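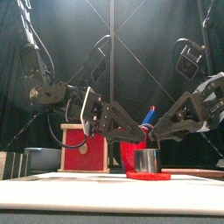 Desk set: red cup, metal cylinder on its coaster, wooden box with red panels.

Retley Desk Tidies: questions we keep getting

Does the marker come with the cup?
No. The blue one is ours and we'd like to keep it. The cup will hold any pen you own, plus the three you borrowed.

Do I need the coaster?
Your table thinks so. Ours is red, round and flat, and goes under the metal cylinder. Spares come in packs of 2.

What goes in the wooden box?
Receipts, mostly, then a layer of elastic bands. Begoñe Palacios, who answers our post, keeps biscuits in hers and recommends it.

Can I buy the grey bin?
Not from us. Try a hardware shop.

How do I clean the cup?
Warm water and a bit of washing-up liquid. Ink that has been in there since August may want a second go.

Will you swap the red for another colour?
We tried green once. We sold 40, and 197 are still in the Dwivedi Road stockroom if you feel strongly about it.

Where do I send returns?
Retley, Box 2887, Jadard. Please take your pens out first.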